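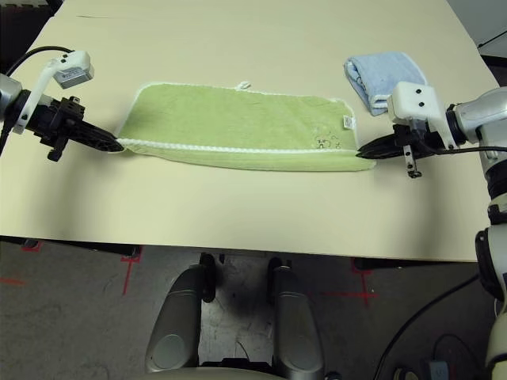
My grandmother swam in the sea every morning until she was eighty-one and I thought she was mad. I am now forty-six, I have been in the water at Skustcombe on more mornings this year than I care to admit to my employer, and I have started to sound exactly like her. ("It's lovely once you're in!" It isn't. It's lovely once you're out.)

The tidal pool at Skustcombe sits under the old harbour wall, and if you believe the board by the steps there has been a wall there since 1554. The pool came a great deal later, when a Victorian doctor decided that cold salt water would cure more or less anything. It fills twice a day and it's full of small crabs. You get in by a set of stone steps with a rail that wobbles, and you learn quickly which of the steps has the weed on it.

I went the first time because Niamh Ó Néill dared me to. We'd been at a birthday lunch, I'd had two glasses of wine and said something grand about how I'd always meant to try it, and she turned up at my door the next morning at half past six with a flask. It was November. I lasted three minutes and said a number of words my children have since repeated at school.

What I hadn't expected was the chat. People will tell you all sorts when they're up to their necks and can't feel their feet. In my first month I heard about one divorce, a hip replacement and a very long-running dispute over a hedge in Clukden. Marion Galbraith, who has been swimming here since she was a girl, keeps her hat on throughout and never seems to breathe any faster than she would in a queue at the post office. I asked her for the secret and she said, "Go in slowly and keep talking, dear." So I do.

On a fine Sunday there can be more than 150 people down there now, and there's some grumbling about that. Chibuzor Okeke, who runs the kiosk at the top of the slope, isn't one of the grumblers - he sold out of bacon rolls by nine last weekend and had to send his son to the shop. His tea is strong enough to stand on. I'd go for that alone, if I could have it without the swim, but it doesn't taste the same when I've only walked the dog.

If you fancy a go, wear old trainers in, take far more jumpers than you think you need, and get dressed from the top down. High water is the easiest time for beginners. The tide tables are pinned up by the kiosk.

6/25/19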